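Skodach Minuvar review: can it take over the sorting bench?

I run a small phone accessory shop in Wostudbridge, and the dullest job we have is sorting loose cases. Returns and open-box stock come back mixed up. Someone has to pick each case off the bench, turn it the right way and put it in a tray. It takes no skill and it eats up afternoons. The Minuvar is sold as a kit for jobs like this, and I've had it for two months.

You get a small arm that clamps to a table, a hand-held gripper with the same kind of fingers, and the software. To teach it a job, you hold the gripper and do the job yourself while it records. No code to write. Arnel Ambrosio did most of the teaching for us and got through 100 recordings before we let the arm try on its own.

Setup was easier than I expected. The clamp is solid and the software installed the first time. The manual is poor, with the page on checking the grip force placed after the page that tells you to start recording. We lost a morning to that. The power cable is also too short for a normal bench.

The hand-held gripper is comfortable for a while and then it isn't. Arnel would stop after half an hour to rest his wrist. Milagros Policarpio has smaller hands and found the trigger too far forward. There is no adjustment for it, and I would like to see one.

Now the results. We gave the arm 100 tries at picking up a single case from a clear table and setting it in a tray. It managed 74. That was with solid-colored cases, well spaced. Most of the misses were cases it pinched by one corner and dropped on the way over. When it missed, it usually went back and tried again, but sometimes it carried on to the tray with nothing in its fingers.

Speed is the other problem. Milagros can clear the bench in the time the arm takes to get going. It can run after closing, so slow would be fine if I could trust it alone. So far I can't - a dropped case on the floor stays there until morning, and one wedged under the arm stops the whole run.

I also tried it at home for an evening, putting spoons in a drawer. It did worse there than in the shop. Kitchen chores are a long way off for this machine.

Some views from the gripper at the bench:
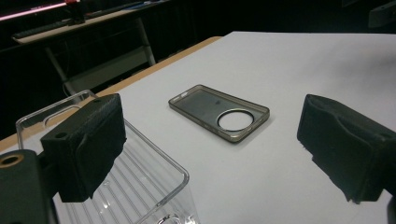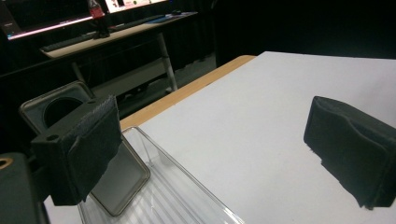
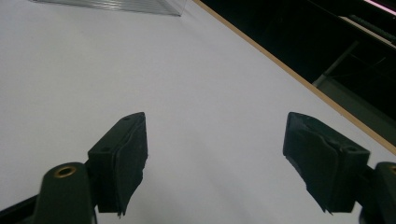
Clear plastic is where the Minuvar struggles most, and we sell a lot of it. A solid black case on a pale table gives it something to find. The clear ridged plastic here is much harder, all glints and thin edges against white, and even the smoky gray case in the first picture lets some of the table show through. A darker mat helped a little. The fingers need attention too. You can see the ragged lower edges on the pads, and I'd want spares in the box at this price. Skodach sells them separately.

I compared notes with Ignacio, the repair place down the street, where they tried the same kit on boxed screen protectors. They had better luck, as flat boxes all look alike to it and don't bend.

If your stock is rigid, solid in color and all one shape, the Minuvar may be worth a trial. For mixed cases it still needs a person standing near it, and that person could be doing the sorting. I'm keeping ours through September to see if the next software update does anything for clear cases. Arnel has asked for a longer cable in the meantime.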